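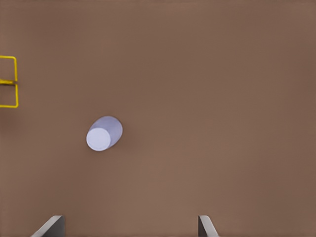
Simulator, gripper open, the pale cylinder on its side and the yellow rack at the left.

09/11/2022

In at the usual time. Spent the morning on the simulator again and the afternoon back on the packing line, and my feet can tell which was which.

The simulator is on the old label desk, next to the window that doesn't close. We each get an hour and a half at it before lunch this week. You see the table from above, the two fingers at the bottom of the screen, and you bring them in on the cylinder with the hand controller. The cylinder stands in for the Stornska canisters, which are the ones the cell will handle first. When it stands upright I have no trouble. When it is lying down at an angle I have to turn the wrist to match and I still turn it the wrong way first about half the time. Bienvenido says to look at the end face and work from that. I tried it and it helped a bit. The bright end shows up well against the brown, so at least I know which way it is pointing.

I don't like that you can't feel anything. With a real canister I know from the weight if it was short filled, before I ever look at the scale. On the screen they all weigh the same to me. I said this to the woman from Ezzat who is setting up the system and she wrote it down. She said the real cell will have a check weigher after it, so a short one gets kicked out anyway. Fine, but then someone has to go and see why, and that will be us.

The plan as of today, as I understand it: the cell goes in where lines two and three meet, and it does the canisters only. Cartons stay by hand. There are to be 3 people per shift trained to run it and to take over by remote when it gets stuck on one, which is what all this practice is for. The rest of us go to cartons or to returns. Lonitz management put a sheet up by the time clock saying no one loses hours before April. Everybody read that sheet the same way, and it was quiet in the break room.

I put my name down for the training in the first round. I'm still not sure I want it. The pay is a little better and you sit for part of the shift, and my back would be glad of that. But the person at the screen has to watch it all day and only gets to do something when it goes wrong. I've packed canisters for a long time and the good part of it is that your hands do it and you can talk. You can't talk to someone and watch that screen. I noticed this morning that I hadn't said a word to anyone in over an hour.

Bienvenido is good at it. He is slower than me on the line and everyone knows it, him too, and on the simulator he is the best of the lot. He moves the fingers a little, stops, looks, and moves them again. I think I go too fast because I'm used to going fast. On the line we are supposed to do 400 an hour, and I had that number in my head while I sat there, when there is no rate on the simulator at all. The Ezzat woman had to tell me twice to slow down.

Asked her what the real thing is rated for. She said it will be set at 400 to begin with, same as a person, and then they will see. So it won't be any faster than me on a good day, but it doesn't take lunch.

Afternoon on line two. The Wetadier order went out, 1380 canisters, all by hand, and no returns pulled for dents. The tape machine jammed twice and I cleared it with the butter knife as always. I did wonder who will know about the butter knife later on. It hangs on a hook behind the guard and it isn't written in anything. Told one of the new boys where it is.

There was a talk from the supervisor at the end of shift, short. They have marked out the floor for the cell in blue tape and we are to walk around it from now on, even though there's nothing inside it yet. People were stepping over the tape with their coats on anyway to get to the door. I went around.

Bienvenido gave me a ride as far as the bridge. He thinks the trainers will pick him and is worried about it, because his brother-in-law is on line three and will probably be sent to returns. They haven't talked about it at home. I said he should take it if they ask. He said he would see.

Soup from yesterday. Called my sister, she is coming for the weekend after next and wants the good mattress. Need to buy bread and a bulb for the hall.

Simulator again tomorrow, early slot. I'm going to practice only the ones lying down.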